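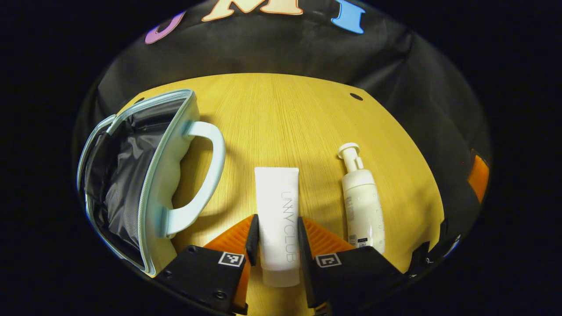
ok so week one of toiletries is done and I have Opinions. thread

Kenza Abou Zeid and I are collecting demos for packing a wash bag. Pick up item, put item in bag, repeat. Goal is 200 good ones by the end of the month and we're sitting at 80, so fine, but my forearm would like a word

squeeze tubes are so much harder than they look!! They're stiff at the crimped end and squishy everywhere else, so where you grab matters a ton. Grab low and the thing swings around like a pendulum on the way to the bag

my rule for now: go in slow, fingers on both sides before you close, and don't fix your grip halfway through. If you fumble it, leave the fumble in and finish. We used to throw those out and the policy we trained in March had no idea what to do when something slipped

Shabnam Mirani (who does the training side over at Flostcombe) asked for MORE messy ones this round. music to my ears, I have plenty

pump bottles are the other headache. The nozzle sticks out and catches on the zipper if you come in at the wrong angle. I threw out 38 takes before I figured out I should turn my wrist before lifting and keep it turned the whole way over

also the bag itself! A soft bag is never the same shape twice. I squash it, drag it a few inches, turn the handle the other way, then start the next take. Takes 2 seconds and Shabnam says it helps more than adding new bottles

someone asked if we script the order. Nope. Tube first, bottle first, whatever I feel like. The one thing I do keep the same is starting with my hand up high so the markers on the fingers are in clear view, otherwise the gripper width comes out as garbage and the whole take is toast

Kenza is faster than me by the way. Like a lot faster. But she closes so quick that half her grasps look identical, so we swap every half hour - her hand habits and mine, mixed together

next up is the Vamon set, which is all round jars with slick lids. if you've done jars with two fingers and have tips please reply, I'm begging

will post the training curves when Shabnam sends them over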